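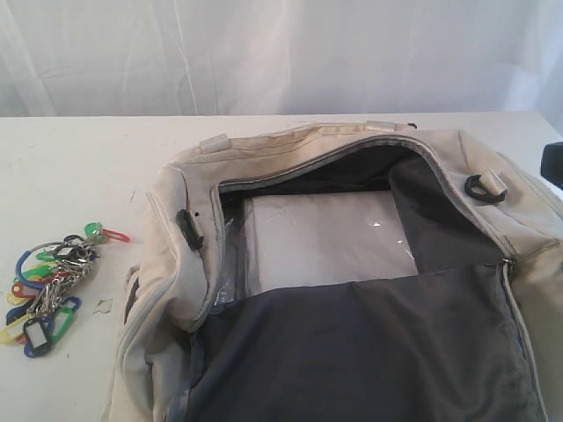 *An open beige duffel bag and a set of colored key tags at the Clarnden lending room.*

**Clarnden lending room adds travel bags**

Residents of Clarnden can borrow a duffel bag for up to 24 days under a plan that starts in May. The lending room on Vallero Street already loans out tools and camping gear, and it will have 25 bags on the shelf when the plan opens.

The bags were bought with a $1,000 grant from the Stasell Fund. They come in one size and can be reserved at the front desk or by phone. Each loan is recorded under the number on the borrower's library card.

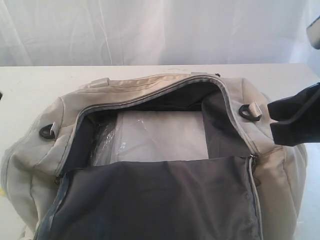 Borrowers are asked to empty the bags fully before bringing them back, including the corners of the lining, and to leave the zippers open so staff can check inside. Bags with a stuck zipper or a torn seam will go to Van der Linden Shoe Repair, two doors down, which has agreed to do small fixes at cost.

There is no charge for the first loan. Later loans cost $6 each. The lending room is open until 6 p.m. on Friday, and sign-up forms are at the desk.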